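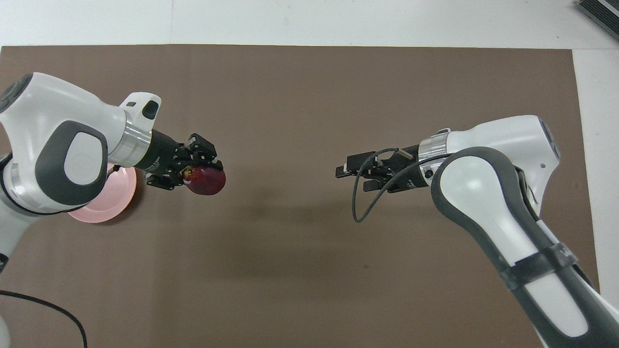 The letter was printed on page 8, under a recipe for plum cake, and Tyson Hiebert read it standing in the door of his shop with his coat still on.

"A certain retired teacher," it said, "who has never worked one day near a well, now wishes to tell the people of Virnley what is good for their lungs."

He was not retired. He had left the school in April and opened a shop for used books, and he was there every morning at nine. But it was true about the wells.

He knew the writer, naturally. MacPherson had signed it as always, with his full address, as if he expected visitors. They had played chess for years in the back room of the library, until Kinora came to the valley and put up its first drilling tower behind the old orchards. MacPherson rented them a field. Tyson wrote to the newspaper that the creek smelled of eggs. After this there was no more chess.

He took off his coat, sat down at the desk and began his answer.

"Sir, I was disappointed to read," he wrote, and stopped. Everybody was disappointed in that column. He crossed it out.

"Sir, my neighbor is correct that I have not worked near a well. I have only lived near one."

That was better. He was pleased with it for a few minutes, and then he thought of how MacPherson would read it, at the kitchen table, with the glasses that were repaired with wire. He would read it two times. He would say a bad word and then look for his pen.

A woman came in and asked for maps. He had none. She bought a cookbook, to be polite, he thought, and on the way out she said, "You are the one who writes about the gas."

"Yes," he said.

"My husband drives for them. For Roleo, the trucks." She held the book with both arms. "He says you should ask about the pond. Not the creek. The pond at the upper gate."

"What should I ask?"

But she was already on the street, and a bus passed, and when it was gone he could not see which way she went.

In the afternoon he closed early and walked up the hill. He had 300 words, this was the limit for a letter, and he had used them in the past years on the creek, the noise, the lights at night and one time on the grammar of a Kinora brochure. He had never written about a pond. He did not know there was one.

It took him longer than he had planned. The road was new and wide and nobody had thought of people on foot. Near the top he had to stand in the grass while the trucks went by, and he looked at each driver and tried to guess who ate at home from a cookbook.

MacPherson was at the upper gate. He was leaning on it with his arms folded and did not turn around.

"I thought you would come after the letter," he said. "I thought you would come to the house, though."

"I came for the pond."

"So did I."

Behind the fence lay the water, gray and quite flat, with a black sheet showing around the border. On the near side the sheet had a tear in it, as long as a man. Below the tear the ground was dark all the way down to MacPherson's field.

"Since when?" Tyson asked.

"I saw it on Christmas. I called them 88 times. My daughter says I should not count, but I made a mark on the calendar for each." He rubbed his nose. "They have a very friendly girl on the telephone."

"And you wrote that about me."

"I wrote it in the winter. They only printed it now. You know how slow they are."

They stood there until it was too cold for standing. On the way down MacPherson asked how many words a letter could have if two people signed it, and Tyson said he believed it was still 300.

"Then you must leave out the jokes," said MacPherson.

They argued about the first sentence as far as the bridge.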